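Looking After Pale Wood Boards (and the Darker Ones Too)

I have a soft spot for pale wood.
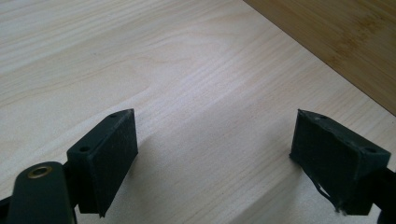
It started with a shelf board I brought home from Malerix, the lumber and oddments place out past the car wash, and then it was a pastry board, and now I have a stack of them leaning behind the kitchen door and my sister asks me every time she visits if I'm opening a store. I'm not! I just like how light the kitchen feels with them around. But pale wood shows everything, so I've picked up a few habits over the years and people keep asking me to write them down.

Find the grain first

Before you do anything to a board, tilt it under a lamp and look at which way the lines run. Then wipe, scrub and sand that way. I went across the grain on my very first board with a scouring pad and those scratches are still there, every single one. Where the grain swirls around in a curvy patch, go lightly and follow the long lines on either side of it. You'll never match the curves exactly, so don't drive yourself nuts.

Everyday washing

Warm water, a drop of dish soap, a soft cloth. Wring the cloth out well. Do both faces, even if you only used one, and then stand the board on its edge to dry with air on both sides. I lean mine in the dish rack overnight. Laying a wet board flat on the counter is how you get a board that rocks, and a rocking board under a knife is no fun at all.

And no dishwasher. My brother-in-law put mine through once to be helpful. It came out shaped like a potato chip.

Tea, beets and other disasters

For a fresh stain I sprinkle on coarse salt, rub it with half a lemon (with the grain, see above), leave it for 5 minutes and rinse. That takes care of most tea rings. Beet juice is tougher and might want a second round the next day. Turmeric, well, I've made my peace with turmeric. I use an old plastic mat for that now.

If the spot is still bothering you, sand it. I use 220 grit wrapped around a scrap block, and I do the whole face so I don't end up with a clean little island in the middle. Brush off the dust, wipe with a damp cloth, let it dry, and you'll feel that the surface has gone a bit fuzzy. Sand it once more, very lightly, and it'll be smooth.

To oil or not to oil

Oil makes pale wood darker and yellower. Some people love that. I don't, so the boards I keep for rolling dough and setting things out on stay bare, and I just put up with cleaning them a little more often. Anything that gets chopped on gets food-grade mineral oil. Wipe it on, go have a coffee for 15 minutes, wipe off whatever's left, and stand it up overnight. Try it on the back first if you're not sure about the color!

My neighbor Wenjie Lu swears by a board wax called Buklow, and she gave me the end of her tin to try. It smells nice and it went on easily. It also left my lightest board looking like weak tea, so I've kept it for the darker ones, where it looks great.

Bamboo

Bamboo gets the same washing but I'm stricter about drying it, and I check the joins between the strips now and then. If a strip starts to lift, I stop using that side for food. Go easy with the sandpaper, too, as it throws up little splinters that are murder to get out of your thumb.

Storing them

Upright, with a gap between them, away from the stove. Mine used to live next to the oven and two of them bowed in one winter. If yours has a slight bow already, put it hollow side down on a barely damp towel and check it after 6 hours. It worked on one of mine. The other one is a plant shelf now.

Little things

Pencil marks come off with a plain white eraser. The pink kind smears.

A sticky price label will peel off in one piece if you warm it with a hair dryer on low. Dab any leftover goo with cooking oil only on a board you plan to oil anyway, or you'll swap the goo for a greasy spot.

Small dents in bare softwood can be coaxed up with a damp cloth and the tip of a warm iron. A few seconds at a time, and keep the iron moving.

Onion smell: baking soda paste, rub, rinse. For garlic, do it twice.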